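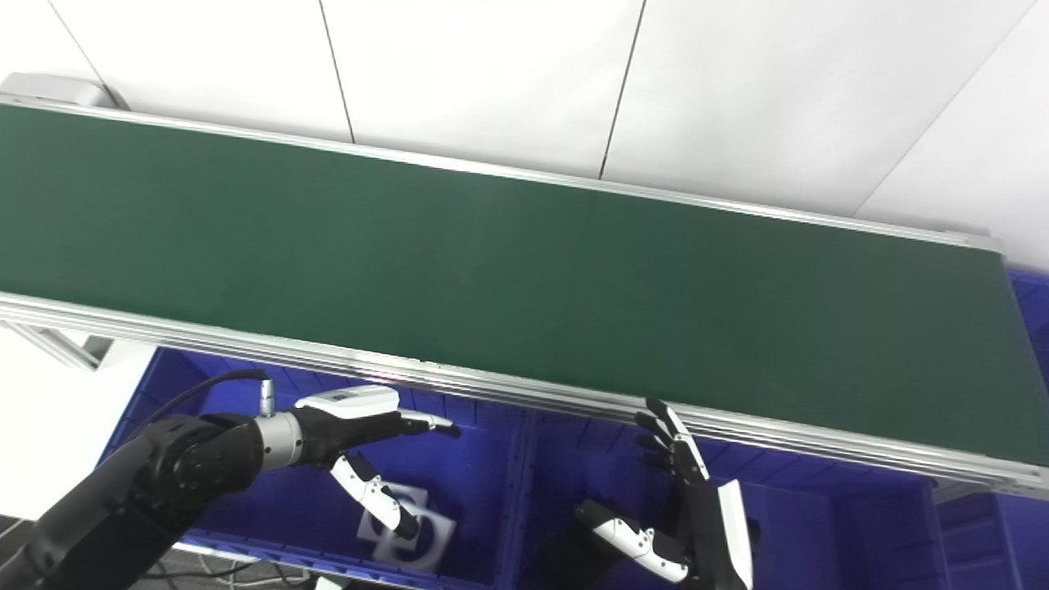

How a parcel finds its way

A parcel is posted in one town and arrives in another. Between the two it passes through a sorting centre, which is a large building where parcels are separated according to where they are going. This page explains the steps in order. Words in capitals are listed again at the end.

Step 1. The label

Every parcel needs a label. The label carries the address in words, for people, and a BARCODE, for machines. A barcode is a row of dark and light stripes of different widths. Each group of stripes stands for a number. A scanner shines light on the stripes. Dark stripes send back very little light and pale ones send back a lot, and the scanner turns this pattern into a number.

The number does not contain your whole address. It points to a line in a computer's list, and the address is kept there. If the number on a parcel is 584, the computer looks up line 584 and reads where the parcel should go. Real parcel numbers are much longer, so that two parcels are not given the same one.

Step 2. The postcode

A postcode is a short code for a small area. In the United Kingdom it has two parts. The first part gives the wider district. The second part narrows this down to a few streets, or sometimes to one large building. Sorting uses the first part to begin with. The second part matters later, when the parcel is close to its destination.

Step 3. Weighing and measuring

The parcel is weighed and its length, width and height are measured. Multiplying the three measurements gives the VOLUME, which is the amount of space it fills. A box of crisps has a large volume and a small weight. A box of nails is the other way round. A lorry can be full before it is heavy, or heavy before it is full, so both figures have to be known.

Step 4. Moving along

Inside the building, parcels travel on belts. A belt is a loop. It passes over a roller at each end, and a motor turns one of the rollers. The belt grips the roller by FRICTION, the force that resists sliding between two surfaces. Friction also holds the parcel in place on top, so the parcel moves at the same speed as the belt under it. When the belt reaches the end roller it bends round and goes back underneath.
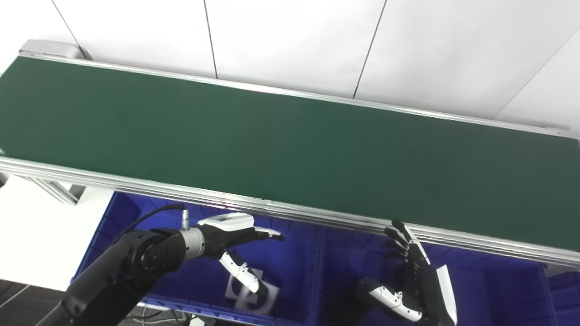
A reader in Ledent wrote to ask why the parcels do not all bunch up at the end of the belt. They would if each belt ran slower than the one before it. In many centres the next belt runs slightly faster. The front parcel reaches the faster belt first and draws ahead, and a gap opens behind it. Scanners need this gap in order to tell where one parcel stops and the next one starts.

Step 5. Sorting

A main line has side lines leading off it. Each side line serves one district. The computer knows the speed of the belt and the time at which the parcel was scanned, and from these it works out when the parcel will reach its turning.

Try the sum yourself. A belt moves 2 metres every second. The turning is 22 metres past the scanner. Divide 22 by 2. The parcel will be there in 11 seconds, and that is the moment at which it must be pushed to one side.

Step 6. Loading and delivery

Parcels for the same district go into the same lorry. The lorry takes them to a smaller depot, where they are sorted again into rounds. A round is the set of streets covered by one van. The last stop is loaded first and the first stop is loaded last – the driver can then reach the next parcel without climbing over the others.

Something to try

Write the names of 5 streets near you on slips of paper. Put them in the order that makes the shortest walk, starting and finishing at your front door. Now swap two of the slips and trace the new walk on a map. Is it longer or shorter?

Words used on this page

BARCODE: stripes that stand for a number.
FRICTION: the force that resists sliding between two surfaces.
VOLUME: the amount of space something fills.

Page last checked November 2018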